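Binier stand with pegs and oval tray: my review after three months

I bought the Binier stand in May, after I was looking a long time for something to keep keys, tags and other small things together. Before that I used a soup bowl. My colleague Catinca Ghiță has the same stand in her hallway and she lent it to me for one evening, so I knew a little what I would get.

The construction is simple. There is an oval tray, a thin rod that goes up from the far rim of the tray, and a horizontal bar with pegs. Everything is black. To put it together took me less time than opening the box, which was closed with a great deal of tape. The instruction sheet has only drawings, and the second drawing shows the rod upside down, so please look at the thread before you turn it.

What I like most is the pegs. They are a little wider at the tip, and this small detail makes a big difference to me. On my old Wisine rack the pegs were straight and a heavy ring would slide down if someone closed the door strongly. With this one I hang a large binder ring with metal clips and colored tags, and it stays in its place.

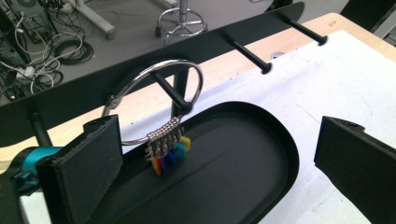
The distance between the pegs is comfortable for my fingers. I can take one ring without touching the one beside it. For bracelets or thin chains I think it is also good, but I have tried only one chain, and it was my wife's, so I did not continue the test for long.

The surface is matte and does not shine under the lamp. This is nice to look at, but dust is visible very quickly, especially on the floor of the tray. I wipe it with a dry cloth. A wet cloth left some gray lines and I had to wipe again.

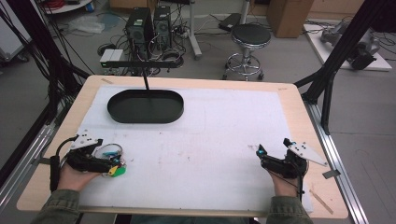
The tray on white paper, with the thin rod going up to the bar.

Now the weak side. The rod is thin, and when I hang things only on one end of the bar, the bar turns a little. It did not fall until now, but I would not trust it with a full bunch of office keys. The seller writes that one peg can hold 200 grams. I believe this number for the pegs in the middle. For the last ones I would stay under it.

The tray has a raised rim, but it is low. Flat things are fine in it. Small round things can jump over the rim if you throw them from a distance, as my son does. I put down clips and little plastic pieces slowly and then there is no problem. The rounded ends are easy to clean, no dirt stays in a corner.
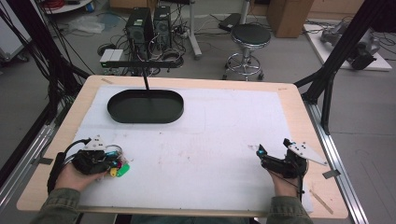

I also compared it with the Tatlı stand, which Dennis Odera uses at our office. The Tatlı has a deeper tray and a heavier foot, and it stands more quietly. On the other hand it takes a lot of place on the table, and its pegs are too short for a big ring. If your table is small, I would choose the Binier.

I wrote to the shop in Clarville about the drawing with the rod. They answered politely after four days and sent me a corrected sheet.

Good: shape of the pegs, small size, easy to assemble.
Not so good: bar can turn, low rim, dust.

My rating is four from five. I will probably buy a second one for the sewing table, if they still have it in black.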